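Ticket 453: Tissue wrap tearing at stems, rose bouquet
Status: Resolved
Opened by: Catríona Lenihan
Assigned to: Huw Kemeys
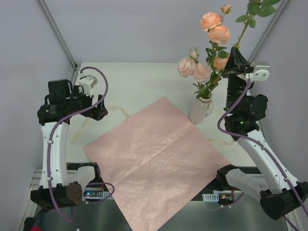
Reported problem: pink tissue splits at the lower fold when the bouquet is rolled. Stems are artificial, with wire ends. Sheet is set as a diamond, front corner over the table edge. Fault occurred on 2 bouquets in the same batch. Tissue is Boltard, standard weight.

Huw Kemeys, 09:25
Please confirm whether the sheets were pressed before use. Fold creases weaken this stock. Also confirm where the stem ends sit when the roll starts.

Catríona Lenihan, 10:10
Not pressed. Taken straight from the pack. Stem ends sit on the center crease, a little above the front corner.

Huw Kemeys, 10:46
Tried the following on spare sheets.
1. Pressed sheet, cool iron, same stem position. Split was smaller but still present.
2. Unpressed sheet, stems moved 2 inches to the left of the crease. No split.
3. As 2, with the wire ends taped. No split. Bottom fold held when the bouquet was lifted.

Cause: wire ends bearing on the crease. Pressing alone does not fix it.

Action: tape wire ends before wrapping. Lay stems off the crease. Fold the front corner up first, then left side, then right. Tie at the narrowest point of the stems, above the fold.

Catríona Lenihan, 13:30
Repeated step 3 on both bouquets. No tearing. The left side slips a little before the ribbon goes on.

Huw Kemeys, 13:46
Use one small piece of clear tape under the ribbon line. Wrapping sheet updated and sent to Ita Ó Gríofa. Closing.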